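So I finished the second season of Clestari last night, all in one go, and I have feelings. I wasn't even going to watch it! The first season ended in such a weird place (the lighthouse, the letter, that whole business with the goat) that I'd more or less given up on it. Then my friend Nurhan Kozan kept sending me clips until I caved.

The big change is that Pell finally talks to her sister. It takes 3 episodes to get there and most of that is the two of them sitting in a train station eating buns, and I loved every minute. The music is quieter this time too, lots of piano, and the backgrounds look like somebody spent weeks on each puddle.

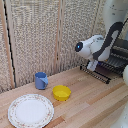
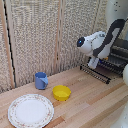
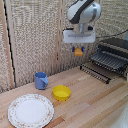
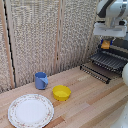
My one complaint is the festival arc. It drags. There's a new kid called Fliter who shows up, shouts at everybody and leaves again, and I guess he matters in the manga, but on screen he just eats up time that should have gone to the bakery crew. Rhodri Gough says on his blog that chapter 103 explains all of it, so I may have to go read that far - which means buying more books, which means another shelf. Oh well.

Also, the new opening song! I've played it way too many times already and the dog leaves the room when it starts.

I'm hoping for a third season but haven't seen any news. If you've read ahead, please don't tell me what's in the letter. Next up for me is Cloltside, the one with the haunted ferry, probably in February when work calms down a bit.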